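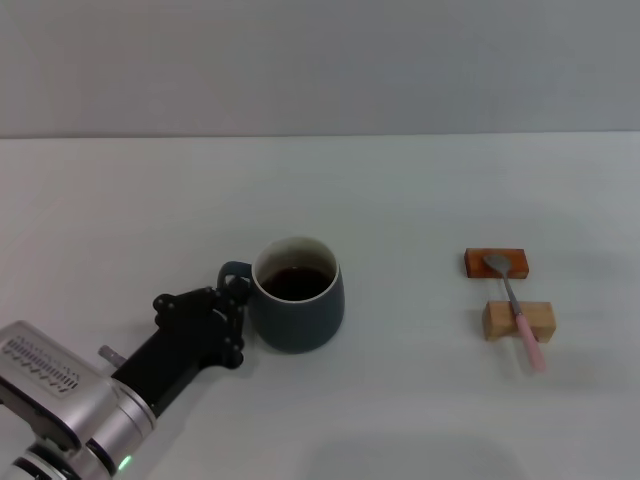

Why would a small software team replace its nightly batch jobs with a message queue?

Because the people waiting on the data got tired of waiting until morning. That was the short version Gudrun Söderlund gave me when I called her about the rebuild at Hilten, where she leads the data platform. The long version took most of an afternoon and I enjoyed every minute of it.

Hilten makes scheduling software for repair shops. Bookings, part orders and invoices all land in one main database, and until last March everything was copied to the reporting side by a script that started at 2 a.m. The script had a name, Kemeys, and it had been patched by pretty much everyone who ever worked there.

"Kemeys was great for years," Söderlund told me. "I want to be fair to it. It was one file when I joined, you could read the whole thing over a sandwich. Then we had 500 shops, then more, and it was still copying whole tables every night. Some mornings it finished after the shops had opened."

What broke the camel's back was a feature request. Shops wanted to see parts running low during the day. A copy from the middle of the night can't tell you that, and running Kemeys every hour slowed the main database so badly that the booking page timed out.

So the team started writing events. Every change in the booking service now goes into a queue as a small message, and separate workers pick the messages up and update the reports. Söderlund lights up when she gets to this part (I could hear her pushing her chair back from the desk).

"The first time I changed a booking on one screen and saw the report move on the other, I called people over. It's such a basic thing! Every textbook has it. But it was our data and our report, and I'd been looking at yesterday's numbers for years."

The queue itself is an in-house service called Dorkora, a thin layer on top of a plain database table. I asked whether she'd been tempted by something bigger.

"Sure, and we tried two. They were both good. We have 7 people, though, and on a busy day we peak at 120 messages a second. A table with an index handles that fine. Everyone on the team already knew how to back it up, how to query it, how to fix it at midnight. If we outgrow it, the workers only know about a read call and a done call, so we can swap what's behind them."

Randi Lundgren joined us on the line at this point. She wrote most of the workers, and she was the one who pushed for what she calls boring messages: each one carries the full state of the booking after the change, along with a version number.

"We started with tiny messages, just the field that changed," Lundgren said. "They were lovely and small and they drove me up the wall. Miss one and you're wrong forever, and you don't know it. With the full booking in there, the next message repairs you. Yes, it's more bytes. I'll take the bytes."

The version number turned out to matter just as much. Dorkora can deliver the same message twice, for instance when a worker restarts after doing its work but before saying so. Each worker compares the incoming version with the one it stored and drops anything that isn't newer. Lundgren tests this by feeding every worker a batch of 1,000 messages, then feeding it the same batch again in shuffled order, and checking that the report comes out identical.

"I love that test," she said. "It's maybe thirty lines. It found four bugs in the first week and I still run it whenever I touch anything."

Were there bad days? Plenty. In the second month a booking with an odd character in the customer's name crashed a worker, which restarted, picked up the same message and crashed again. Nothing behind it moved until Söderlund skipped it by hand. Now a message that fails five times goes to a side table, and a person looks through that table after lunch.

"It's usually empty," Söderlund said. "When it isn't, it's interesting. I've learned more about how shops really use our product from that table than from any survey."
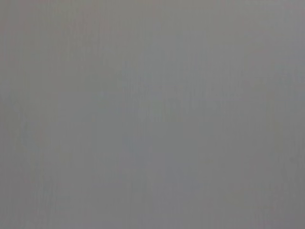
Running old and new side by side

The switch itself was slow on purpose. For six weeks Kemeys kept running each night while the workers filled a second set of reports, and a comparison tool named Prindilo listed every row where the two disagreed. The list was long at first. Plenty of the differences were mistakes in the new code, and a fair share were old mistakes in Kemeys, including a rounding error on discounts that had been there since before either of them started.

"That was an awkward email to write," Lundgren said. "But the shops were nice about it."

I asked what they'd do differently. Söderlund wants better graphs of how far behind each worker is, and she'd have built them first. Lundgren would have written down the message format before the second team started sending messages, and she's still cleaning up dates that come in three styles.

Next on their list is the invoice service, which still exports a file every evening. Lundgren has already started on the worker for it.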